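Home Care and Furnishings, Unit 4: Low Places in the Living Room
Handout for the evening group. Notes by Wubit Kassa, 7 February 2024

Reading: Adugna course reader, section 1017 (the short one on small tables). Bring it next time too, please, as we didn't get through all of it.

Last time we talked about shelves and everything at eye level, and I promised we would get down on our knees for this unit, so wear something comfortable! Most of us clean and arrange a sitting room from standing height. We plump the cushions, we wipe the tabletop, we step back and feel pleased, and meanwhile the strip of floor between the furniture and the wall goes on collecting whatever it likes. Our practice room is the small sitting room at Lirkelari, with the round side table, the wood floor and the houndstooth cushion that several of you have already asked me about (I'm sorry, I don't know where it was bought).

Start with the side table. A round table is a friendly thing to have next to a seat, with no corners to catch your hip on, but the legs underneath are where cables like to go and hide.
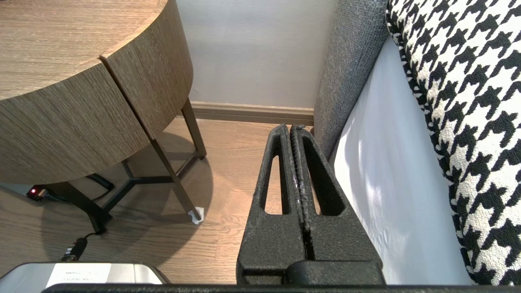
So before you move any table, put your hand down and follow each cable from one end to the other. Do it slowly. If a cable loops behind a leg, free it first and then lift the table. Please don't drag it, even when it has foot pads, and even when you are in a hurry and your sister-in-law is already parking the car. Power strips stay off the walking path, with their switch or light where you can find it, and we never wipe one while it is plugged in.

Now to the wall itself. Baseboards come up in every class I teach, and people are always a little embarrassed about theirs, which they needn't be. A dry brush first, then a cloth that has been wrung out well. Pale beige shows every drip, so work along it in short lengths. Wires lying near the baseboard get picked up and dusted before you brush, or you will only push the fluff into them.

Coiled cords need a bit more patience. Run a dry cloth down the length of one with your fingers half closed, turning as you go, and let it hang where it wants to hang. Thin cable can be gathered in a wide, easy loop with a soft tie. Dotetti ties are fine, and so is a scrap of ribbon. 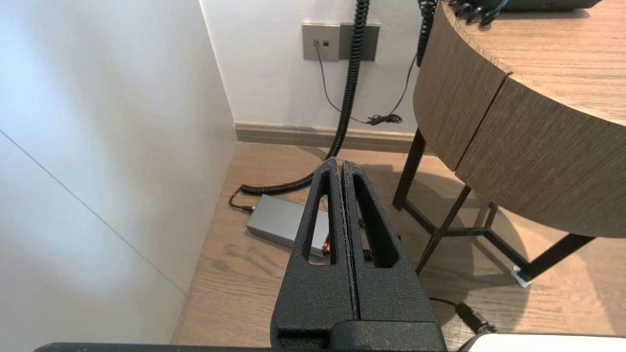
Leave a little slack near the wall plate when you tie, enough that the plug isn't being pulled sideways. I was taught to allow a hand's width and I still do.

Last, the rim of the table. Wipe the top with the grain, long strokes, and then come back for the edge and the band underneath it. That thin seam below the rim holds crumbs and old polish, and a folded cloth over a fingernail does the job better than any tool I have bought. Use very little Ullano oil, a few drops on the cloth and none on the wood.

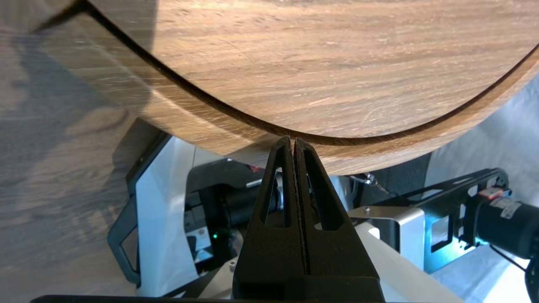

Meron Woldemariam wrote in to say that she prefers to do the rim before the top, so that anything she loosens gets caught in the final wipe, and that an old soft toothbrush reaches the seam without scratching. I have tried it her way since, and I like it very much. Either order is fine for your practice sheet, only write down which one you used.

For next time: choose one low place at home, a table or a stretch of baseboard, and write half a page on what you found there and what you did about it. Leave it in box 1486 by the stairs.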